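Reviews > Furniture > Desks > Kumik Soltero

Kumik Soltero desk: review after two winters

Reviewed by Corina Cozma

I bought the Soltero to replace a pine door on trestles that I had worked on since university. It is the smallest desk Kumik makes, it comes in white or black, and it goes together with 15 bolts and one hex key. I chose white. I have now used it for two winters and the summer between them, mostly for bookkeeping and some sewing repairs, so this review covers how it has aged as well as how it went together.

Assembly

The box weighs more than it looks and I needed help getting it up the stairs. My neighbour Lev Skoryk took the other end. Once we had it in the room, I did the rest alone in an evening. The instructions are drawings only. Step four shows the rear rail upside down, which I noticed after tightening it, so I had to back off four bolts and start that side again. Dry fit everything first and leave the bolts finger tight until the top is on.

The holes lined up. I have put together cheaper desks where they didn't. One threaded insert spun in its hole and I fixed it with a drop of wood glue and left it overnight.

The top

I like the top best. The finish is matte and doesn't throw the ceiling light back at you, which matters if you spend the day looking from paper to screen and back.
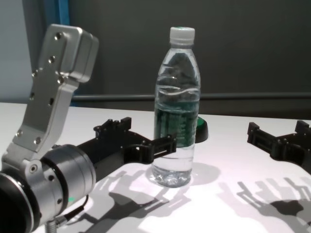 Water bottle on a white top.

Cleaning is a damp cloth and nothing else. Pencil comes off with an ordinary eraser. Ballpoint needs a little dish soap. I spilled turmeric tea near the back in September and didn't find it until the next morning, and there is still a faint yellow colour in that spot if you go looking for it. Hot mugs have left no rings so far, though I use a coaster most of the time.

White shows everything. Crumbs, thread ends, eraser dust and grey smudges from newsprint are all visible by the end of the day. If that would bother you, buy the black, but Amr Samir has the black one in his office and tells me it shows dust and fingerprints just as badly.

Size

The top is 600 mm deep. That is fine for a laptop and an open ledger, and tight for a large monitor on its own stand. I moved mine to a clamp arm and got the space back. The rear edge has enough overhang to take a clamp, but check the jaw opening on yours before you order.

There is no drawer and no cable tray. Kumik sells a tray as an extra and I didn't buy it. I screwed a power bar to the underside and it has held.

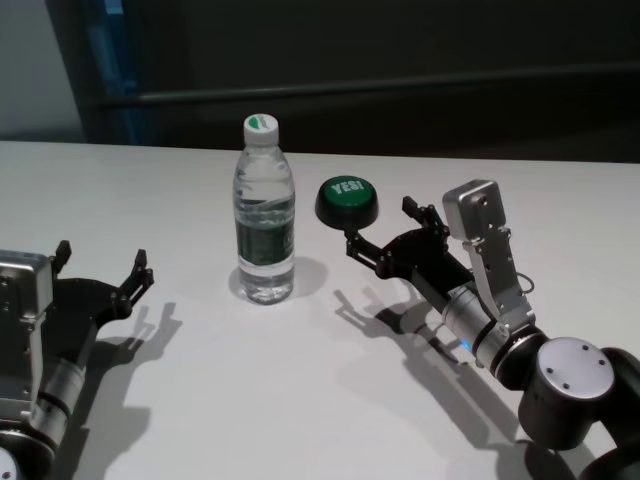
Shadows stay soft on a matte white surface.

Stability

With the bolts tight, side to side movement is small. Front to back it is worse. Typing doesn't set it off, but my sewing machine at full speed does, and a full glass will ripple. Pushing the desk against the wall with two felt pads behind the rear rail fixed most of it. I retighten the leg bolts when I change the furnace filter, and they always take a bit of a turn.

The levelling feet are plastic and thread into the legs. One cracked when I dragged the desk over the door sill, which was my fault. Kumik mailed a replacement at no charge. It took 15 days to arrive and I used a folded piece of cardboard until then.

Compared with the Hopkin

I looked at the Hopkin before I bought this one. It is deeper, it has a drawer, and the frame is noticeably stiffer. It also cost $200 more where I live, and the only light colour was a glossy cream. If you sew or draw every day I would pay the difference. For paperwork I wouldn't.

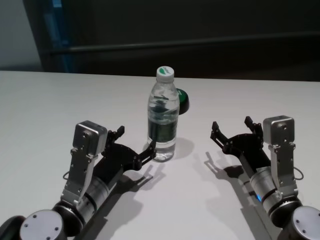

Bottle on white, dark wall behind.

What I would change

The front edge is too square. After a long afternoon it leaves a line on my forearms, and I now keep a strip of felt along it. The instructions need correcting at step four. I would also like metal feet.

Would I buy it again? Yes, in white, at the price I paid. I wouldn't buy it for a room where it has to stand away from the wall.

2 comments

Ihor Sirko
Same spinning insert on mine, rear left leg. Glue worked for me too.

Orest Stasiv
Does the clamp arm mark the underside? I'm thinking of doing the same with mine.

15 shares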